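Técnico/a de manutenção de equipamentos de frio comercial e hotelaria

Empresa: Vasthorpe Equipamentos de Hotelaria
Local: armazém e oficina de Satville, com deslocações a clientes
Tipo de contrato: sem termo, tempo inteiro
Entrada: março
Referência da vaga: 728

A Vasthorpe vende, instala e repara equipamentos para cozinhas profissionais, bares e lavandarias de hotel. Trabalhamos sobretudo com vitrinas refrigeradas, armários de congelação, bancadas frias, máquinas de lavar loiça de capota e fornos convetores. Temos 187 clientes com contrato de manutenção ativo e precisamos de reforçar a equipa técnica de Satville.

O que vai fazer

Manutenção preventiva segundo o plano de cada cliente: limpeza de condensadores, verificação de vedantes, dobradiças e resistências de degelo, controlo de temperaturas e registo dos valores na folha de intervenção.
Diagnóstico e reparação de avarias em circuitos de frio, incluindo deteção de fugas, vácuo e carga de fluido.
Substituição de compressores, ventiladores, termóstatos e placas eletrónicas.
Instalação e arranque de equipamentos novos, com nivelamento, ligação à água e ao esgoto e explicação básica de funcionamento ao pessoal do cliente.
Recondicionamento de equipamentos usados na oficina, em particular armários verticais da linha Kubíček, que representamos nesta região.
Gestão do stock de peças da carrinha e pedido de reposição no final do turno.

O que pedimos

Formação em refrigeração e climatização, eletromecânica ou área equivalente.
Certificado válido para manuseamento de gases fluorados. Quem o tiver em fase de renovação pode candidatar-se, desde que indique a data prevista.
Pelo menos 3 anos de experiência em frio comercial. Experiência apenas em ar condicionado doméstico não é suficiente para esta vaga.
Leitura de esquemas elétricos monofásicos e trifásicos.
Carta de condução da categoria B.
Português falado e escrito. O inglês técnico é útil para consultar manuais, mas não é eliminatório.

Valorizamos experiência com equipamentos a propano (R290), com máquinas de lavar loiça industriais e com soldadura em cobre e aço inoxidável.

Horário

Das 8h00 às 17h00, com uma hora de almoço. Existe uma escala de prevenção noturna e de fim de semana, rotativa entre os técnicos, que é paga à parte. Os técnicos novos só entram na escala depois de concluído o período de integração.

Durante a integração, o trabalho é feito em dupla com um técnico mais antigo e divide-se entre a oficina de Satville e a loja de Gretdale. A deslocação para Gretdale é feita em viatura da empresa, com saída de Satville às 7h30, e conta como tempo de trabalho.

O que oferecemos

Vencimento base de acordo com a experiência, a definir na entrevista.
Subsídio de refeição em cartão.
Carrinha equipada, telemóvel e ferramenta, incluindo bomba de vácuo, manómetros digitais e detetor de fugas.
Seguro de saúde após o período experimental.
Formação anual em novos modelos e renovação das certificações a cargo da empresa.
Roupa de trabalho: calças, polos, casaco e calçado de segurança, com substituição das peças gastas.
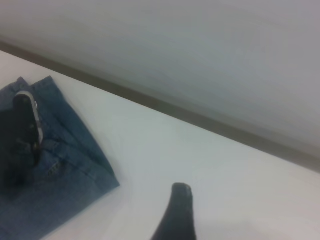
Calças de ganga azuis dobradas sobre uma mesa clara.

Como concorrer

Envie o currículo e uma cópia do certificado de gases fluorados através do formulário de candidaturas da nossa página, com a referência 728 no assunto. Também pode entregar a candidatura em papel na receção de Satville, porta 117, entre as 9h00 e as 16h00.

O processo inclui uma conversa inicial por telefone, uma entrevista presencial e uma prova prática na oficina. Na prova é pedido ao candidato que identifique uma avaria num armário refrigerado e preencha a folha de intervenção correspondente. A ferramenta é fornecida por nós, mas o calçado de segurança deve ser trazido pelo candidato.

Respondemos a todas as candidaturas, mesmo quando o perfil não corresponde ao pretendido. Os dados recebidos são usados apenas neste recrutamento, salvo indicação em contrário do candidato no formulário.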